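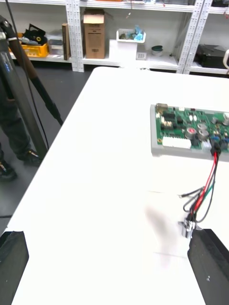

Todor Nikolovski reckons a repair night lives or dies on its kettle, and after two winters of running ours I've stopped arguing with him.

Kutum Repair Nights is back from 13/07/2026, and I'm so pleased to be the one writing the release this time! We're in the old Orkus hall, same side door, and we've got the whole building until nine (last year we had to share with the choir, who were lovely but loud). Bring your dead radios, wobbly lamps, toasters and that fan you keep meaning to look at.
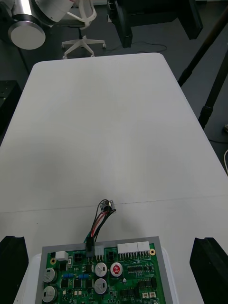
What does it cost? Entry is free, and parts are charged at what we paid for them.

We fixed 335 things last season out of the 400 that came through the door. The council has chipped in $2000 for parts and tools this year, so I'm hoping we can beat that. No microwaves, please, and no petrol mowers. Kids are welcome if they bring a grown-up, and there's a colour-coded ticket system now so you can wander off for a cuppa while you wait.

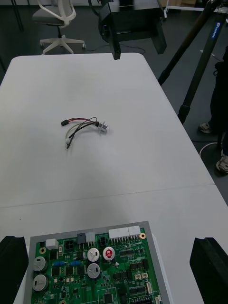
My old radio sat in the shed for years and I had it going again before the scones ran out, writes Aileen Navarro, who'd like us to open twice a week. We'll see, Aileen!

Bookings aren't needed. Media are welcome on opening night, just ask for me at the front desk.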